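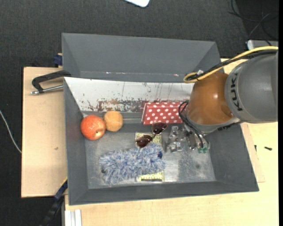

Fruit, sunglasses, a polka-dot box and something fluffy, all sharing one gray bin.

Sorting a catch-all bin

Most houses have one bin where things land when there's no time to put them away. Ours sits on the table by the back door and gets emptied on Sunday. It takes 29 minutes if I start with the right things, and most of an evening if I don't.

Food comes out first. Round fruit rolls into the corners and gets forgotten under whatever is dropped in next. Check each piece for soft spots with your thumb. Anything bruised gets eaten that day or cut up for sauce. The rest goes in a bowl where people will see it.

Next, anything that scratches or bends. Sunglasses are the usual victim. Fold the arms in, wipe the lenses with a clean damp cloth and put them in a hard case. If you've lost the case, a thick sock works fine. Don't wipe lenses with a paper towel — it can leave fine scratches that only show up in the sun.

Small boxes with lids are worth keeping. Open them before you decide, though. I once gave away a gift box with 2 spare house keys in it. Empty ones can hold batteries, picture hooks or birthday candles. Write what's inside on the short end so you can read it on a shelf.

Fluffy things, such as dusters and plush covers, pick up every crumb in the bin. Take them outside and shake them hard. If the label allows washing, use cool water and a little dish soap, squeeze without wringing, and hang them up. Comb the fibers with your fingers while they're still damp or they'll dry in clumps.

Books and paper packets go flat on a shelf, never under fruit.

Cleaning the bin

Tip the crumbs out over the trash. Wipe the floor of the bin and then the sloping sides, and run an old toothbrush along the creases where the grit collects. Scuffs on a metallic finish mostly stay put. I tried the Heddale cleaning paste on mine and the marks looked the same afterward, so I've stopped bothering. Dry it with a towel before anything goes back in.

Two bins work better than one. Set the second right behind the first and use it only for things that belong in another room. When it's full, carry it around the house and drop things off as you go. If something has come back to the bin three weeks running, it needs a proper place, even if that's just a hook by the door.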